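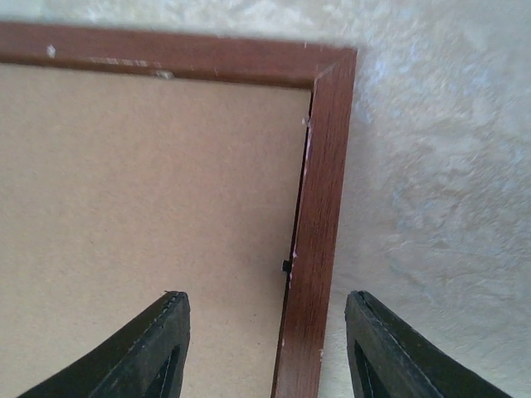 Frame handling, Prullitz bench

Gallery page, June 2025

The Prullitz bench is where we collect demonstrations for Sima, our two-arm manipulation policy. Aurel Lazăr runs most of the sessions. Each episode is driven by hand from start to finish and saved with the wrist views, the fixed view and the joint positions. We have been on picture frames since March, working on grasps at the rail, turning the frame over and setting it back down.

Rail grasp, from the wrist. The fingers are open on either side of the rail, with the backing board on one side and the wall on the other. Scuffs and nicks in the finish are fine for our purposes. We asked for worn frames.

Framed seascape and a screwdriver with a yellow handle, also from the wrist. Loose tools stay in the data as long as the episode has a clear start and end.
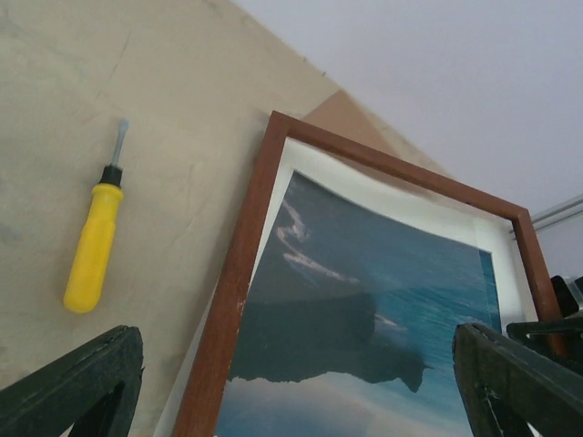
Episodes run to 1000 steps at most. Anything longer gets split or dropped, and Aurel decides which. Of the 109 episodes in the first batch we kept 88. Most of the dropped ones had a grasp that slipped during the turn — those went into a separate folder, and Staller is using them to train a failure detector.

Labels are short. We write one sentence for the whole episode and mark the points where the fingers close and open. Earlier we tried labeling every small motion, but two people rarely agreed on where one ended and the next began.

Both arms from the fixed camera, on the shared rail, with the grippers low near the middle of the table.
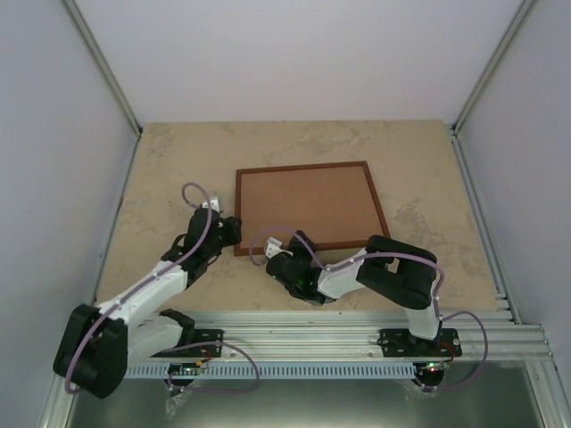

Gasico handles storage and the nightly check for missing video. The target for this task is 2000 episodes, split between one-arm and two-arm work. One-arm grasps are ahead at the moment. Handovers are slower to record and will take up most of the remaining bench time.

Next set: frames with glass, same labels, same episode limit.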